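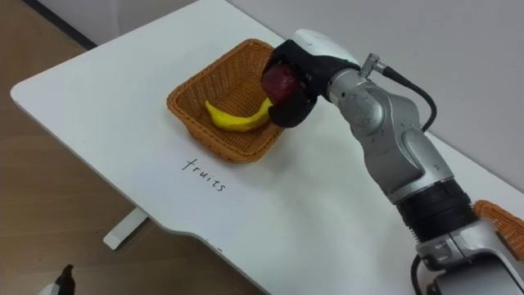

The Bollo release fault was a defect in the grip control software of the Bollo, a tabletop robot arm made by the Ivach company. It caused the gripper to stay closed on an object after the arm had reached its drop-off point and had been told to let go. The fault was first noticed during sorting work at the Skustaner test site, where arms placed items into shallow wicker baskets on white tables, with the name of the group written on the tabletop in front of the basket, such as "fruits". An arm would bring an apple to a point just over the basket, with a banana already lying inside, and then fail to open its fingers. The fault was corrected in a software update issued in July 2019.

Background

The sorting work was part of Bright, a project set up to find out how long arms could run without a person stepping in. Coralie Baxter led the project and Thomas Rinaldi was in charge of the arms and their upkeep. Each cycle had four stages: pick, carry, lower and release. The arm's control software treated release as complete when the finger motor reported that it had moved, or when a timer ran out, whichever came first.

The gripper used on the project had soft, rounded black fingers. These had replaced an earlier hard pair that slipped on smooth items. The soft fingers held better but had to be opened wider before an object would drop clear, and the release settings written for the hard fingers were kept when the change was made.

Description of the fault

In a normal cycle the arm lowered the object to a set height, opened its fingers and moved up and away. In a failed cycle the motor began to open, met more drag than expected, and stopped. The timer then ran out and the software marked the object as placed. The arm moved off to its next pick with the object still in its grip.

What happened next depended on the position of the next item. In most cases the arm pressed the held object against the new one and stopped on a force limit. In others it knocked the new item across the table. In a smaller number of cases the object came loose during the move and fell on the table or the floor.

The status light on the hand was of no help in spotting the problem. It showed only that the gripper had power and was in contact with the controller, and it stayed green during failed releases.

A review of the project's records covered 1,450 cycles and found 78 failed releases. Of these, only 7 had been logged as errors at the time. The rest had been recorded as good placements and came to light when Declan McPhee compared the logs with saved video. Round objects were affected more often than long ones, as the lower finger curved under them and had farther to travel before it was clear.

Injury

One person was hurt as a result of the fault. In January, Corey Baxter reached into a basket to straighten its contents after the controller had reported a finished placement. The arm was still holding an object, and it restarted its lowering move when the software tried to recover. His hand was pinned against the rim of the basket until a coworker pressed the stop button. He had bruising to two fingers and was back at work the next day.

The site report named two causes. The first was the false report of a finished placement. The second was a house rule that let staff reach over the table between cycles without pausing the arm. The rule was dropped the same week, and a pause switch was fitted at the front of each table.

Investigation

Bijan Moradi was asked to look into the fault for Ivach. Early suspicion fell on the cable that loops over the wrist, as a pull on it at certain angles could in theory break the signal to the hand. The cables on two arms were replaced, and failed releases went on at the same rate. Moradi then ran 369 test cycles with the hard fingers put back on and recorded no failed release. With the soft fingers the fault returned within the first hour.

He concluded that the cable played no part and that the timer was the main problem - it allowed the software to call a release complete with no proof that the fingers had opened.

Correction

The update removed the timer as a sign of success. A release now counts only when the fingers reach a set opening width, and that width is stored separately for each type of finger. If the width is not reached, the arm holds still and shows a fault message until an operator clears it. Automatic recovery moves near a basket were switched off by default.

Rinaldi asked for a weight check at the wrist as well, so that the arm could tell whether it was still carrying something. Ivach did not include it in the update, saying that the lightest items were too close to the limit of what the wrist sensor could read.

See also

Gripper
Emergency stop
Force limiting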